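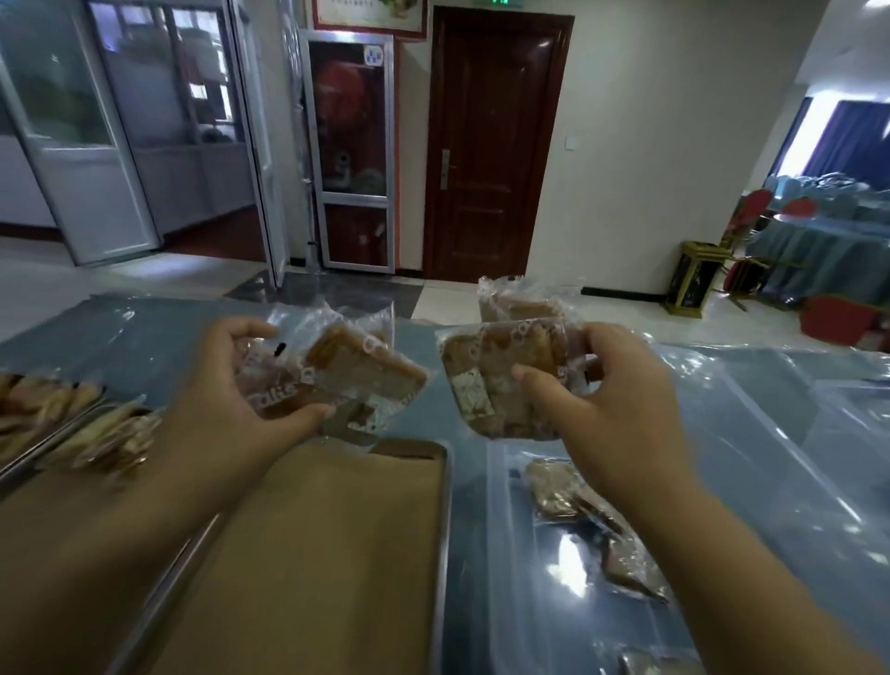
The bakery on the corner in Ladefoged opens at six, but the lights go on a good deal earlier, and that's when I got to sit down with the woman who runs it. She asked me to leave her name out ("everybody in town knows it anyway, and everybody outside town doesn't need it") so I'll call her the baker.

I had come to talk about sourdough starters. We got there in the end, but first she wanted to talk about flour, and I am so glad she did!

"People think flour is flour," she told me, pouring coffee for both of us. "I thought so too. I baked with the same white sack for years. Then a farmer up in Kandis gave me a bag of rye he'd milled that morning, and I put my nose in it and it smelled like a field. I was mad at myself for a week."

That bag changed the way she bakes. She now buys most of her grain from two farms, and last year she went through 1,622 pounds of rye alone. She knows the number because she writes every sack down in a school notebook, with a few words next to it. She let me flip through. "Thirsty." "Sweet, go easy on the malt." One from October just said "no."

What was wrong with the October sack?

"Wet harvest. The grain had started to sprout in the field, and you can't see it once it's milled. You get a loaf that looks wonderful and then you cut it and it's gum in the middle. I sold none of it. My neighbor's chickens were very happy."

Her starter is kept in a crock with a chipped lid, on a shelf over the sink, and it is 30 years old. She got it from the previous owner along with the keys and a warning about the back door. I asked if an old starter really tastes better than a young one, expecting a yes, and she laughed at me.

"No! It's what you feed it. If you started one tomorrow and fed it well, in a couple of months I don't think I could tell you which was which. But I'd cry if I lost mine. Those are two separate things."

She has come close to losing it once. During a move from the old kitchen the crock was left next to a radiator overnight, and by morning it smelled of nail polish. She scraped a spoonful from the very bottom, fed it warm water and rye every eight hours, and slept on a cot in the shop (the feeding at three in the morning was the hard one). It took four days to come back. Since then she keeps a dried batch in a jar at home and another with a cousin in Hatico.

We talked for a long time about the seeded rye she calls the Loltetti, after the village where she first ate it. It's a dense, dark brick of a thing, and I've been eating it all week with butter and too much salt. The dough is closer to wet cement than anything you'd knead. She mixes it by hand anyway, up to the elbow.

"You feel when it's ready. It stops grabbing at you. I can't put that in a recipe, I've tried."

For anyone starting out at home, she had plenty to say. Buy a scale before you buy anything pretty. Bake the same loaf ten times in a row and change one thing each time. Let rye sit a full day before you slice it, even when the whole house smells so good you can hardly stand it.

And if it fails?

"Toast it. If it's too bad for toast, crumbs. I've made a lot of crumbs."

By then there was somebody tapping on the glass, and she got up to unlock the door with flour still on her sleeves.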